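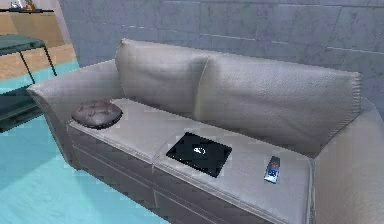

Issue 12

"We spent the first month arguing about the sofa," she tells me, and the whole table cracks up. I'd driven out to Nerkdale to meet the student robotics club, and I figured we'd be talking motors and batteries. Nope! This year's project, which they call Zokness, lives entirely inside a computer. It's a simulated living room, and the club's job is to write the program that finds its way around in there and tidies up.

So why the sofa? "Cushions are soft and lumpy, and a remote is skinny," the team captain says. "The code has to tell what's stuff and what's couch." They keep a black tablet in the mix too, lying flat on the seat, and apparently it gave them grief for weeks (dark and shiny, poor thing).

The club meets in a borrowed classroom at Galstead, two evenings a week, and they've clocked 160 hours since June. I asked if they missed having something to hold. "A bit," says one of the younger members. "But when we mess up, we hit reset. My brother's club broke a wheel and waited ages for the part."

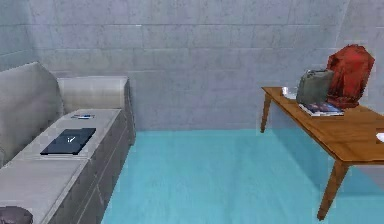
Sofa on one side, table on the other, and a clear run between.

The open floor is where the path planning gets its workout. Their coach had them write the route-finding from scratch before they were allowed anywhere near a library, and I gather there was grumbling. "I hated it," the captain says cheerfully, "and now I'm the one who explains it to everybody." They've done around 300 test runs so far, and every one goes in a shared spreadsheet with a colour for how badly it went. There's a lot of orange in there!
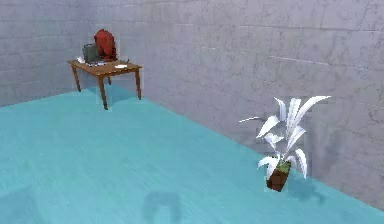
Route-finding is also what the judges at the Vaněk Challenge will be looking at most closely, so the club has been picking its landmarks with care. A good one has to be easy to spot from a long way off and hard to mix up with anything else. The big red shape on the table gets plenty of votes for that, and the potted plant over by the wall has its fans too, though its pale leaves against all that grey started quite the debate while I was there - I stayed out of it and ate a biscuit.

What happens after the competition? "Sleep," says the captain. Then they'd like to try the same code in a kitchen, if they can agree on who builds the cupboards.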